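Contract bottling minimums: is 277 cases a joke?
Small Producers Board > Packaging and Co-packing 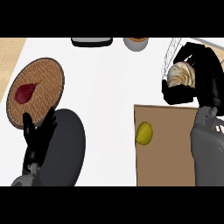
Counter with woven placemat, rendered.

mactiolla
Got a quote back from Karras for our ginger beer. Minimum run is 277 cases per flavor, four flavors, labels are on us. I sell at two farmers markets and a hardware store. The hardware store is my growth channel. Is this normal or did they see me coming?

souad_l
Normal. Low, even. Firkunen wanted 851 from us before they'd return a phone call. You're paying for them to stop the line, flush it, and start it again, and the line doesn't care that you're small.

mactiolla
The line could pretend.

Vrettos A.
Disagree with Souad. 277 is fine for one flavor. For four it's a way of saying no without the awkwardness. Ask them to quote one flavor and see if the tone changes. Also ask who eats the short fills. We had 49 cases come back low on our first run and the contract had a lovely paragraph explaining they were ours.

souad_l
That paragraph is in every contract, Areti. You sign it or you buy your own filler.

Vrettos A.
I crossed it out and they signed it anyway. People are allowed to own pens.

magdy_f
Which plant is this, the old one or the one they took over from Cekix? I worked maintenance at the old one. Second shift is good. First shift has the newer capper and a great deal of faith in it. If they let you pick, take an afternoon slot.

mactiolla
The old one. They did not offer me a slot, they offered me "October."

magdy_f
Then it's a fill-in run. You go on when somebody bigger cancels. Have your labels on site early or you'll be the one who gets bumped.

sbouazza
Has anyone mentioned shelf life? Four flavors at 277 is 1,108 cases. How fast does a hardware store move ginger beer?

mactiolla
Depends who's buying paint.

sbouazza
I'm serious. We did our first big run at Nusance and I was giving it away at weddings. Some of those people I had not met.

souad_l
Sanaa has a point. Do the plain ginger and keep making the other three yourself until someone complains they can't get enough.

mactiolla
One person has complained. He wanted it colder.

Vrettos A.
Still get the one-flavor quote in writing. And cross out the paragraph.

mactiolla
Emailed them at lunch. They say one flavor is fine, but the minimum is now 300. I have found a pen.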